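Drellel planning software: autumn update

The Manipulation Software Group at Tralport has completed the second release of Drellel, the planning and control package used on its tabletop arms. The release has been in daily use on the Sandhu bench since the beginning of November and will become the standard version for all users of the laboratory once the remaining documentation has been approved.

The main change concerns the way in which pushing tasks are planned. In the first release, the planner received an instruction, chose a straight path for the tool and carried it out from start to finish before looking at the blocks again. This was adequate for a single block on a clear board. It was less satisfactory when blocks stood close together, as a push intended for one would often disturb its neighbours, and the planner had no means of noticing until the movement was over.

The new planner works in short steps. After each step the positions of all the blocks are estimated afresh and the remainder of the path is worked out again. Instructions may also be given in ordinary language, such as a request to move the green star away from the blue cube, and are converted by the software into a target position and a direction of approach.
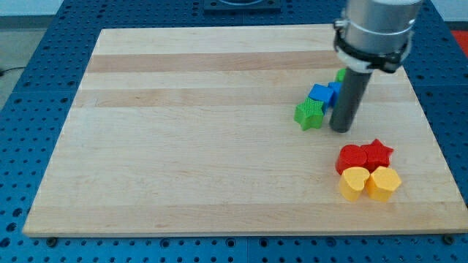 Members of staff have asked how blocks in contact with one another are now treated. The perception module formerly joined touching blocks of the same colour into one object, and two yellow hearts side by side were regularly reported as a single yellow shape with an uncertain outline. The module now separates them by outline as well as by colour, and passes a confidence value to the planner for each block. Where that value is low, the planner keeps the tool above the board and requests a second estimate before making contact.

A set of 1,437 recorded pushes was used to compare the two releases. Of these, 946 involved at least two blocks in contact at the outset. The remaining cases were retained so that any loss of performance on simpler tasks would be apparent. None was found, although planning time has increased slightly and users with older control computers may notice a short pause between steps.

Two limitations should be noted. The planner does not yet reason about the edge of the board, and a block pushed close to it must be replaced by hand. Stars also remain more difficult than cubes – the tool tends to slide off a point and turn the block instead of moving it forward. Work on both matters will continue under the Sellska project.

The replay tool has been revised at the same time. It is now possible to step through a recorded push and view the planned path beside the path taken, with the block estimates shown at each step. Recordings made with the first release can be opened once they have been converted, and a script for this purpose is included in the package.

Mervyn Rowbotham will give a demonstration on the Sandhu bench on Tuesday at 2 pm. Places are limited and should be reserved through the group office. Users who wish to remain on the first release for work already in progress are asked to inform the office before the change is made.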